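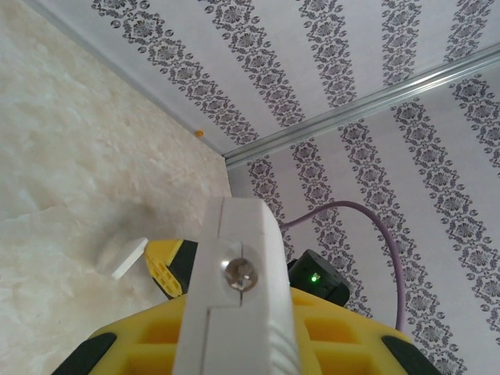

Fuseini Addo has managed flour storage at the Dutden mill for 24 years, and most of his working day concerns moisture. Wheat arrives at the site from July onwards and is tested before the lorry is allowed to tip. Anything over the limit goes to the dryer or back to the farm.

"People assume the milling is the difficult part," he says. "The rollers are predictable. Grain that was cut on a damp morning is a different matter, and one wet load will spoil a bin."

The mill runs five bins, the largest holding 1136 tonnes. Each is fitted with temperature cables at fixed depths, read twice a day. Addo prefers to have the readings written on paper as well as stored on the computer, a habit he picked up from his predecessor, Ryszard Nowicki.

"A warm spot shows as a slow climb – half a degree, then another half. On a screen it is a green square until the day it turns red. On paper I can see the slope."

Cooling is done by blowing outside air up through the floor of the bin, mostly at night. Addo sets the fans by comparing the grain temperature with the air temperature and checking the humidity. He doesn't run them in fog. The fans were replaced last winter by Moreira, and the new ones draw less current but took several weeks to balance.

Asked about insects, he is brief. "Keep it cold and keep it clean. Below 15 degrees they stop breeding. Most of the trouble starts in old grain left in the conveyor boots, so we empty those by hand before harvest."

Flour is held for a much shorter time. It leaves the site within days, in bulk tankers or in sacks, and the main concern there is dust. Filters are changed on a schedule based on pressure drop, and the sack room is vacuumed at the end of every shift. Compressed air is not used for cleaning.

Addo would like a second dryer. The present one limits intake in a wet year, and lorries have had to queue on the road. "I have asked," he says. "The answer was to ask again after the spring accounts."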